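Niacinamide serum pills under moisturizer – order or formula problem?

Posted in Face Care, Layering and Compatibility
18 June 2019

DamgaardLane
I use the Grotura 10% niacinamide serum in the morning, then the Firkwood barrier cream, then a mineral sunscreen. When I rub in the sunscreen, small white rolls come up along the jaw and the sides of the nose. Serum plus cream alone does not do it. Serum plus sunscreen alone does it slightly. I wait three minutes between layers. Skin is combination, a bit dry at the cheeks since November. I have tried using less cream with no change. Is the order wrong, or do these products not go together?

Þórey Hjaltested
The order is fine. What you are seeing is film breakup, and the niacinamide itself is an unlikely cause. Water-based serums are often thickened with xanthan gum or a carbomer. As the water leaves, the thickener forms a thin film on the skin. A cream with a high share of dimethicone sits on top of that film without bonding to it. Mineral sunscreen then adds a heavy load of powder and needs a lot of rubbing to spread, and the rubbing shears the layers off together.

Check the ingredient list on all three. If xanthan gum, carbomer or sodium polyacrylate is in the upper half of the serum list, that is your first suspect. If dimethicone or a crosspolymer is in the first five of the cream, that is the second.

Then test one change at a time, for three mornings each:

Halve the serum. Two drops cover a face.
Wait 15 minutes before the sunscreen instead of three.
Press the sunscreen on in sections. Do not rub in circles.
Move the serum to the evening.

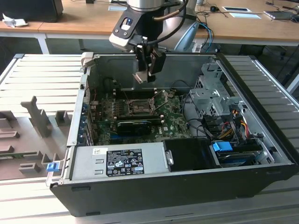

Thickeners respond to salt and pH, so mixing the serum and the cream in your palm is not a reliable shortcut. Carbomer in particular loses viscosity when it meets electrolytes, and the mix can turn grainy before it reaches the face. Treat the routine like a desktop tower lying on its side with the panel off and the green motherboard showing: change one part, test, then change the next. If you swap serum and sunscreen on the same day you will not know which one fixed it. Write down the amount used and the wait time – memory is poor at this.

If none of the four changes helps, replace the cream before the serum. A lighter lotion with squalane and glycerin and little silicone usually sits better under zinc oxide.

pesholm_b
Exfoliate. It's dead skin. I had the same thing and a scrub took care of it.

Þórey Hjaltested
Loose flakes can make it worse, but the original poster gets no pilling with serum and cream alone, which points to the sunscreen step. I would not scrub cheeks that are already dry.

DamgaardLane
Xanthan gum is fourth on the serum and dimethicone is second on the cream. Serum in the evening stopped it on the jaw. Still a little at the nose. I will try pressing the sunscreen on next.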